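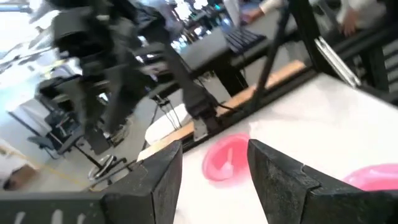
Lai-ching Hsieh wrote after the last report that it covered the arms at length and said very little about the people whose shifts will change when they arrive. The order of sections has been changed accordingly, and staffing now comes first.

Nunduvero: tableware handling
Progress report to Poon
Prepared by Yi-chun Tai, Trodex
2022-06-08

Scope

The project covers the sorting and stacking of returned tableware at the Vinbridge return station. At present the task is done by hand between the tray drop and the washer. The work package includes plastic bowls, cups, mugs and spoons. Knives, glassware and anything chipped stay with the staff. Trays were removed from the scope at the last review and have not been put back.

Staffing and duties

The return station is staffed by 6 people over two shifts. No posts are removed under the current plan. What changes is the content of the job, and the changes are uneven.

Sorting and stacking take up most of a shift today. Under the plan they drop to the items the arms reject, plus the start and end of service, when the arms are not running. The time released goes to washer loading, inspection of clean items and restocking. Two of the staff have told us they would sooner stack than inspect, as inspection means standing in one place under bright light. The station lead has proposed a change of position every 50 minutes. We have adopted this in the draft schedule and will check it during the July trial.

A new duty is clearing faults. When an arm stops on a missed grip, a person has to confirm the area is clear, remove the item and restart. The steps are short, but they interrupt whatever the person was doing. In the draft schedule the duty is assigned to one named person per shift. An earlier draft left it to whoever was nearest, and the staff objected to that.

Pay grade for the fault-clearing duty has not been settled. Vinbridge has the question and we have no date for an answer. We ask Poon to note that training cannot be signed off until it is resolved, because the training record is tied to the grade.

Bench results

The current test set uses two arms and loose tableware on a table. Each run is a single pick and place. The latest set had 200 runs, of which 152 finished without a person stepping in. The remainder fall into these groups, largest first:

Spoon left in a bowl. The arm takes the bowl by the rim and the spoon shifts or falls. Taking the spoon first works when the handle stands clear of the rim. When the handle lies low, the fingertips touch the bowl wall before they close.

Bowls lying close together. The outer face of one finger pushes the second bowl while the inner face grips the first.

Glossy surfaces. Reflections from the table and from the bowls are sometimes read as edges. Lowering the lights in the test area helped, but the lights at the return station cannot be lowered, so this does not count as a fix.

Mugs. The handle is found reliably from the side and poorly from above.

The finger pads are worn at the tips and a replacement material is on order. Results with the new pads will be reported separately and will not be merged with the figures given here.

Test area

Work continues in the open workspace. Arms, frame and tables stay where they were for the previous set so that results can be compared. Cups and mugs are laid out by hand at a separate table before they are brought over. Laying out is slow and takes roughly as long as the runs themselves. Return station staff have been invited to do some of it, as they know how items come back in practice: nested, tilted, with cutlery inside. Their layouts are harder than ours, and the next set will use them only. 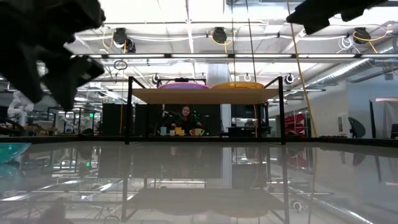 Safety and noise

The risk assessment for the station has been drafted and sent to Vinbridge for review. Three points are open:

Reach. The arms must not enter the walkway behind the washer. The present mounting position meets this with a small margin. If the table is moved for cleaning, the margin is lost. Floor marks and a fixed stop are proposed.

Stop buttons. The draft had one, at the operator side. Staff asked for a second at the tray drop, and it has been added.

Noise. Stacking by arm makes a steady, repeated sound that stacking by hand does not. Levels are below the limit for the area. Complaints are still likely, and the trial will include a short form at the end of each shift.

Schedule

The bench set with staff layouts runs until the end of the month. The on-site trial is planned for July and will use one arm, on one shift, outside the lunch peak. The second arm will not be installed until the fault rate on site is known.

The schedule has slipped once, due to late delivery of the mounting plate. The plate has been received. The pad material is the only outstanding order.

Spending

Spending is within the approved amount. Staff hours for layout work were not in the original budget and are being charged to the training line, with the agreement of Vinbridge. A transfer request will follow if the training line runs short.

Decisions requested from Poon

Approval to start the trial with one arm in place of two.

Approval to use the training line for layout hours.

A contact at Poon for the pay grade question, should Vinbridge need one.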